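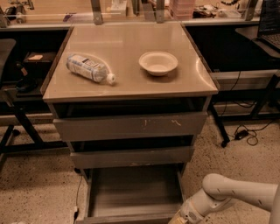
Water bottle and bowl on top of the grey drawers, terrazzo floor underneath.

Mill open day at Vornberg

I've been meaning to get to the Vornberg woollen mill for years and every November I manage to miss it. They only open the doors to the public once a year, on a Wednesday of all days, so you need a job that lets you sneak off or a boss who knits. I've got the second kind. She gave me the day and a shopping list.

The drive out is lovely until the turnoff and then it's gravel, with the kind of potholes you could lose a toque in. Park by the church. The mill lot fills up before nine and then you get waved around to a field, and the field was soup. I watched a minivan go in and I'm fairly sure it's still there.

You sign in at a table just inside the loading door, get a sticker and a pair of foam earplugs, and they sort you into groups. We were 18 in ours, mostly knitters, a couple of weavers (you can tell, they look at the ceiling beams and discuss whether a loom would fit), and one very patient husband with a thermos. Our guide was Kaj Lauritsen, who has run the carding room since before they put the new roof on. He talks fast and walks faster. If you stop to take off your coat you'll lose him.

The sorting floor

We started upstairs where the fleeces come in. I expected it to smell worse! It's a warm, greasy, barny smell, and after ten minutes you don't notice it, although my scarf still does. The fleeces get thrown out flat on a slatted table and the sorter goes around the edge pulling off the bad bits: the belly, the britch, anything with too much hay in it. She was so quick I couldn't follow her hands. She let us feel the difference between shoulder wool and the stuff from the back end, and I would not have believed it was the same sheep.

Someone asked what happens to the rejects. A lot of it goes out as garden mulch, apparently, and there were bags for sale at the end. I bought one for my mum's roses. It rode home in the trunk and I had the windows down the whole way.

Scouring

Next was the wash line, which is a string of long troughs with rakes that nudge the wool along from one to the next. You don't want to agitate it or you've got felt, so the whole thing happens very slowly, like a parade of wet clouds. The water in the first trough is the colour of strong tea. By the last one it's nearly clear. Kaj told us the temperature has to come down gently between troughs and that he could tell by the sound of the rakes if somebody had it wrong. I believed him completely.

It's steamy in there and the floor is slick, so wear something with a tread. I wore my good boots like a fool.

Carding, where the earplugs come in

Okay, this was the part I'd come for. The carder is an Emetti and it is ENORMOUS, a whole room of rollers covered in tiny wire teeth, all turning against each other at different speeds. Wool goes in one end in tufts and comes off the other as this sheer floating web, so thin you can see your hand through it, and then it gets split and rubbed into soft ropes ready for spinning. I could've stood there until they locked up.

The machine was second-hand when the mill got it, and Kaj had a long story about it coming over the hill in pieces on three trucks in the wrong order, so the last thing to arrive was the frame that everything else was supposed to bolt onto. For most of a winter the rollers lived in the parish hall under tarps and the quilting group had to meet around them.

He shut it down for a minute so we could ask questions without yelling. A boy of maybe eight asked if anyone had ever fallen in. (No.) He looked let down.

Spinning and the yarn I'm not allowed to call lopi

The spinning frames are in the long room at the back with the tall windows. There are 13 windows down one side and, if I've got one complaint about the day, it's that we were hustled through just when the sun had come out and the whole place was full of floating fluff all lit up gold. It was pretty as anything. Then we all sneezed.

Most of what they spin is a two-ply for socks and mitts, in heathered colours, good and sturdy. They've also started a fat, barely twisted single that's sold under the name Þorgeirsson, after the family who used to farm up the valley. I called it lopi out loud and got corrected by two separate people. It's gorgeous, whatever it is. It breaks if you look at it sideways and you have to spit-splice it every so often, but it blooms like crazy once it's washed. I got enough for a yoke sweater in a dark mossy green, and then went back and got another skein in case, and then one more in case of the case.

Lunch

The lunch counter is run by Furkero, the bakery from the main street, and they'd set up in the old boiler house. Pea soup, rye buns, and a cardamom cake with a crackly sugar top that I'm going to think about all winter. Get there early. By the time the afternoon groups came through the cake was down to crumbs and there was some muttering. Coffee was cheap and came with a refill.

I ate with the weavers and the patient husband, who turned out to know everything there is to know about water turbines. The mill used to run off the creek, and if you go round behind the boiler house you can still see the wheel pit, all grown over with ferns. He took us out to look at it between the soup and the cake and got quite emotional about the sluice gate.

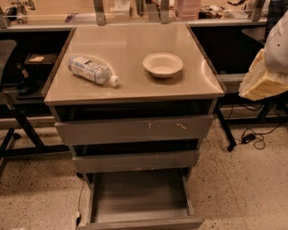

The flat-lying bottle and the bowl, on the rolling cabinet.

The dye demo

After lunch there was a dye demonstration in the yard, under a tarp, with big pots going on propane burners. They do all the production dyeing inside with proper vats and you don't get to see that, which I was a bit sad about. The yard one was all plant dyes: onion skin, madder, tansy, and a pot of indigo that everybody crowded around. If you've never seen indigo, the wool comes out of the pot a nasty swampy green and then goes blue in the air while you're standing there with your mouth open. We all went "ooooh" every single time. She must have dipped a dozen skeins and it didn't wear off.

For seven dollars you could dye your own mini skein. Mine is patchy because I fidgeted with it, and I love it. My fingernails on the one hand are still blue.

The shop

Right, bring cash. The card reader gave up early in the afternoon and there was a lineup out the door and down the ramp. Seconds are in the bins at the back and they're a real bargain, mostly skeins with a knot or a bit of uneven twist. The blankets are pricier than I remembered from the website but they're heavy and beautifully finished, and I did stand there stroking a grey herringbone one for an unreasonable length of time. I didn't buy it. I've regretted it since about the church parking lot.

My boss's list was sock yarn in oatmeal, sock yarn in rust, and "anything purple". The purple was sold out so she got a plum, and we're not speaking of it.

Bits and pieces if you're thinking of going

Groups leave on the half hour and the last one is at 2, which is too late if you want lunch and the dyeing as well. Aim for the morning.

The sorting floor is up a steep set of stairs and there's no lift. Everything else is on the level.

No dogs, on account of the fleeces (and I guess the fleeces' opinion of dogs).

You can take pictures everywhere except the vat room. Strollers are fine but not in carding.

The washroom is across the yard, past the dye pots, second door. The first door is a closet full of bobbins and I apologised to it.

I've already asked for the day off next year. The green sweater is cast on, I'm through the ribbing, and I've snapped the yarn four times.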